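Small Walls, Big Roses: The Joy of Pattern at Tabletop Size

Most of us decorate from the outside in. We pick a paint, hang the curtains, then wonder why the room still feels like somebody else's. Eliécer Montoya starts with the table. He has been covering tabletops, tray bottoms, shelf backs and the insides of cupboards for years, and he can talk about a good rose print the way other people talk about football.

"A big wall frightens people," he says. "A tabletop is small enough to be brave with. If you hate it by Saturday, peel it off and have another go!"

I spent a happy morning in his workroom, above the old Landico warehouse, where 832 samples live in flat drawers with no labels on them at all. He knows where everything is. Ask for stripes and he goes straight to stripes. Ask for something your gran might have had in her kitchen and out come the flowers, drawer after drawer of them, on cream, on mint, on a rather wonderful mustard that I am still thinking about.

Florals are having a lovely time of it at the moment, and the ones he reaches for most are the soft ones. Pale grounds, faded pinks, leaves that look as if they've been through the wash a few times. They sit quietly under things. You can put a busy teapot on them, or a pile of post, and nothing shouts.

What I hadn't expected was how well they get on with brick. Brick pattern, that is, the printed or panelled sort that gives you neat courses and a crisp line of mortar without a bag of cement in sight. I'd always filed it under "pub toilets" and left it there. Then Eliécer showed me what it does in blue.

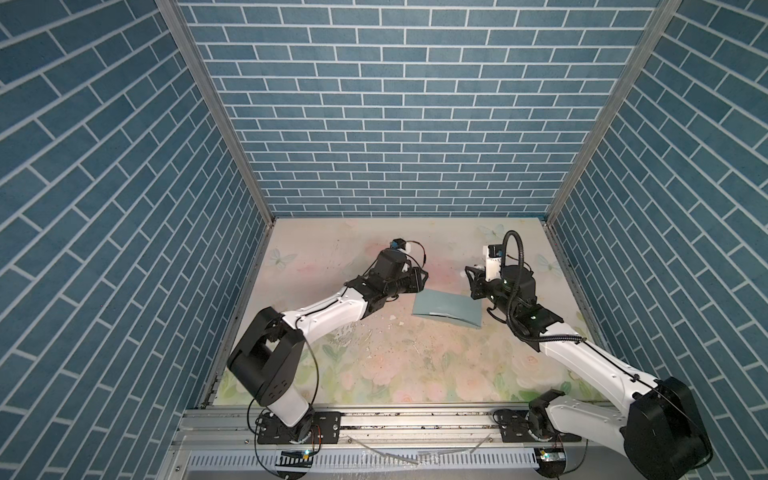
Photo: Eliécer Montoya

Blue brick on three sides, pink roses and pale blue butterflies underneath, and I was completely won over. It ought to be a muddle. One pattern is all straight lines, the other is all petals, and yet they settle down together like a garden path and the border beside it. The thin white mortar lines help enormously, because they break up the blue and pick up the paleness of the cream. And then there are those butterflies, faint enough that you find them a moment after you've found the roses, carrying a bit of the wall colour down on to the table.

That link is the thing to copy at home. If your wall and your surface are both patterned, look for one colour they can share, even if it's only a whisper in one of them. Eliécer lays his samples side by side on the floor, then goes off to make coffee. When he comes back he looks at them from the doorway. Anything that still pleases him from there gets pinned up for a week.

Scale matters too. He likes one regular pattern and one loose one, and gets twitchy when both are tiny. Small checks with small daisies make his eyes water - he showed me, and mine did as well.

For the practical side, he is fond of wipeable cloth for anything that gets real use. Mosetti does a good weight that lies flat without curling at the corners, and he keeps a roll of Güler's plain cream for practising cuts. Warm the cloth through in a sunny window before you lay it, smooth from the middle outwards, and leave 5 cm over on each side to trim later. Use a new blade. Crumbs and specks show on a pale print, so keep a soft brush handy and give it a sweep when you think of it.

Brick panels want a bit more patience. Measure the corners first and line up the courses where two walls meet, even if it means wasting part of a panel. A row that jumps half a brick at the corner will annoy you every single day. (I speak as the owner of a badly papered larder.)

He is now working on a set of nested trays for Trultero, all lined in different florals, and wants them finished in June. I came home with a roll of roses under my arm and three offcuts of blue brick in my bag. The inside of the bread cupboard is getting the brick. The shelf below it is getting the roses, and I've already cleared off the jam.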